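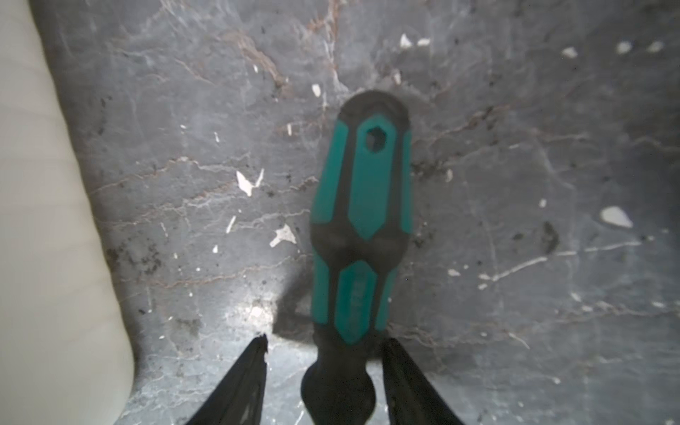

The screwdriver on the marble, black and teal, with the hole through the handle.

My uncle Shafiq left me a flat full of furniture and one screwdriver. I'm not complaining, the furniture was lovely. But you try taking a wardrobe down three flights in Haltstead with one screwdriver, when half the screws have been painted over and your cousin Rafsan is standing on the landing eating a pasty and telling you it's a different size you want.

"That's his good one," he said, when I found it in the bread bin.

"He only had the one."

"Well then."

It had been handled so much that the writing on the grip had gone to a smudge. I held it up to the kitchen window and tried to read it, and Rafsan tried, and Manuela from downstairs came up with her glasses on and tried too. She thought it was a name. Rafsan thought it was a size. I thought it might say Dendon, as in the hardware shop by the bus station where Uncle Shafiq worked for thirteen years before they let him go, but I think I only wanted it to.

We did the wardrobe first, then the bed, then the little cabinet in the hall that he used to lock when we came round as children. We'd always assumed sweets. Rafsan swore blind it was money. I put the screwdriver to the hinges (no key, of course) and off came the door, and inside was a shoebox, and inside the shoebox were screws. Hundreds of them, all sorted into twists of newspaper, and every twist had something written on it in his tiny capitals. MANUELA BATHROOM SHELF. CHURCH HALL, PIANO LID. RAFSAN BUNK BED.

"He mended my bunk bed," Rafsan said. "It fell down in the night and he came over in his pyjamas."

"So why's he got the screws?"

Rafsan had to think about that. "He put better ones in, I suppose."

Manuela had sat down on the end of the mattress, which was on the floor by then. She wanted hers, so I gave it to her, four brass screws and a bent one, and she put them in her cardigan pocket and went on patting the pocket while she told us about the shelf. It had taken him a whole evening. She'd made him soup and he'd picked out the celery.

The man from the house clearance rang at half past four and offered me 130 for the lot – I said 200, he said fine, and I was cross all the way home that I hadn't said more. He asked if there were any tools.

"No tools," I said.

It lives on my kitchen counter now. I keep meaning to find it a drawer. Last night the handle came off the big saucepan, and I tightened it up, and then I went round the flat in my socks doing the cupboard doors as well.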